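Progress report on the community repair room, Amdale
Prepared by Karim Akl for Beverley Tamihana, Wulari Fund
Apr 21, 2022

Dear Beverley,

This report covers the period from January until now. I have tried to keep the same order as in the grant plan, so that you can compare the points more easily.

1. The room

The room in Amdale is now in use. The painting of the walls was finished later than planned, as the first painter became ill and we had to look for another one. The owner of the building did not charge us rent for the two weeks of delay, and I thanked him in writing for this.

The lock of the back door was changed. We have four keys, and the list of the persons who hold them is kept in the office.

2. Tables and work surfaces

In the plan we asked for new workbenches. The prices were higher than in the offer from last year, therefore we decided to keep the old tables and put a white surface on top of them. The wood at the edges is still good and we left it as it is. The white surface makes it easier to find small screws, and it can be cleaned with a damp cloth. One table is not yet covered. The material was cut too short by the supplier, Fiadzo, and they promised to send a new piece.

3. Electricity

This point took the most work. The wall outlets are only on one side of the room, and the old extension cords did not all have a switch. We replaced them with white power strips with a switch, which stay on the tables, one for each work place. They were bought from Nudent. The invoice is for 462 in total, delivery included, and it is attached with the other papers.

I have written a short rule for the use of the strips. The switch must be off before a device is plugged in for the first time, and at the end of the evening the strip is unplugged from the wall. Most of the visitors follow this already. With some of them we still need to repeat it - they are used to doing it differently at home.

4. Repair evenings

We have held 10 evenings. Lamps, kettles and radios are what people bring most often. Sewing machines were also brought, but for these we do not have a person with enough knowledge, and we had to send the owners away. I am sorry for this, and I am looking for somebody who can come at least once a month.

The basic course on safe work with electrical devices had 14 participants. The room was a little too full for this number, and next time I would prefer to make two smaller groups.

5. Open points

The missing table surface from Fiadzo should be installed before the next course. The storage shelf is ordered but we have no delivery date. I would also like to ask if the money which was not spent on workbenches can be used for 2 better lamps, as the light at the far tables is weak in the evening. If you agree, I will send the offers to you before I order anything.

With kind regards,
Karim Akl

Attachments: invoices, list of evenings, rule for the power strips

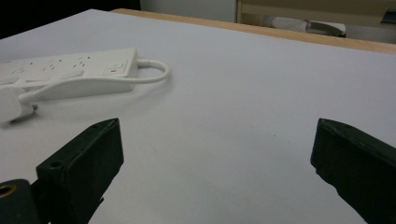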